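The Glass Problem

The fault report had been open for 4 days when Bergþóra Lauritsen took it over. The title was "Stops above table." The body of the report said that the wiping routine halted short of the surface on the glass unit and returned no error. Kaj Fogh had attached the logs, added a question mark, and gone on leave.

She read the logs before she read anything else. On the painted table the planner received a surface height, lowered the hand until the wrist force crossed the threshold, and began its strokes. On the glass table it received two surface heights. One was the tabletop. The other was the carpet. The depth estimator switched between them, sometimes within a single stroke, and the planner, given a table that was also a floor, took the average and held position there.

"It isn't stopping," she told Vilhjálmur Hafstein. "It's wiping. It thinks the table is down by its ankles."

Hafstein ran the integration group for Zarby, the control stack. He had an interest in the report being closed. The people from Justetti wanted to see the task on glass, and they had been told they would.

"Can you filter it?" he asked.

"I can filter it so that it picks one. I can't filter it so that it picks the right one."

"What about the tray? It sees the tray."

It did see the tray. The tray was white and opaque and sat on the glass at a height that could be measured. She spent most of a day on this idea. If an object rested on a surface, the surface had to be at the bottom of the object. She wrote a support inference module of 400 lines and it worked until she moved the tray so that a corner overhung the rim. Then the module concluded that the table extended to the end of the tray, and the planner scheduled a stroke over open air. She kept the module and took away its vote.

The argument about contact was with Þórey Arnardóttir, who owned the force controller and did not like other people calling it.

"You want to touch the table to find out where it is," Arnardóttir said.

"Yes."

"With the cloth in the hand."

"It will have the cloth in the hand anyway."

"The cloth compresses. You'll get a soft ramp in place of an edge. I can give you contact within a few millimeters, and it will change each time the grip changes."

"A few millimeters is better than a floor."

Arnardóttir thought about this and then asked for the descent speed. They settled on something slow. The hand would come down under force control, ignoring depth entirely inside a margin. At first contact the controller would write a height into the map with a tag that said the height had been felt. Felt heights would outrank seen ones. Where they disagreed, the seen height would be marked as suspect for the rest of the session and the planner would not be told about it.

The merge touched 1,829 lines, most of them in the map, which had been designed by someone who believed that every measurement came from a camera. Heiðrún Brynjólfsdóttir reviewed it. Her comments were short. Beside the line that discarded the seen height she wrote: "Permanent?" Lauritsen changed it to expire.

They ran it in the evening, with the tray left where it was.

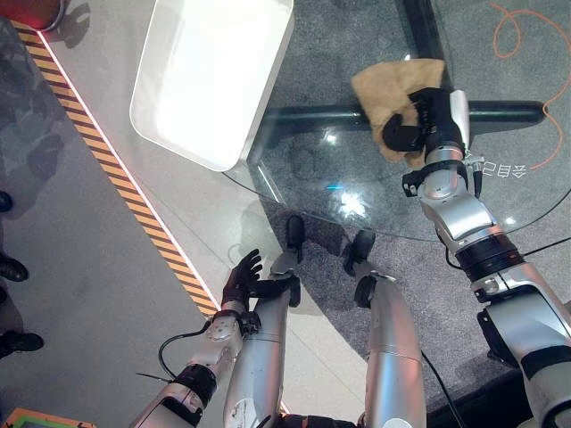

Head camera, glass surface, cloth in right hand.

Lauritsen watched the plot and let the others watch the table. The force trace was flat, then it leaned upward in the soft ramp Arnardóttir had predicted, and the controller wrote one number into the map. The depth estimate went on switching beneath it. Tabletop, carpet, tabletop. The number in the map did not move.

"Stroke one," Hafstein said.

The lateral force rose and settled. Slip was inside the limit. On the second stroke the cloth bunched and the ramp shifted by two millimeters, and the controller corrected without raising a flag. On the third stroke the planner asked for a height near the tray and got the felt one.

"Is it cleaning?" Arnardóttir asked.

"It's applying four newtons along a path," Lauritsen said.

"That's what I do," Hafstein said.

She let it finish the path and saved the run as 1,534. Then she opened the map viewer, which drew seen surfaces in gray and felt ones in green. There was a large gray plane where the carpet was and a scattering of gray above it, at heights belonging to no object in the room. Through the middle went a set of narrow green bands, each as wide as a folded cloth. Between the bands the map had no opinion.

"It only knows the parts it's wiped," said Brynjólfsdóttir, who had come over from her desk.

"For now. I could fit a plane through them."

"Would you be right?"

"On a table, yes."

Brynjólfsdóttir looked at the bands for a while. "Put the assumption in the config," she said. "With a name. So that whoever finds it knows it was on purpose."

Lauritsen typed assume_flat and set it to false. She wrote two sentences in the fault report for Fogh, changed the title to "Sees through table," and left it open – the expiry timer still needed a test, and the hand was due back at its start position before she could run one.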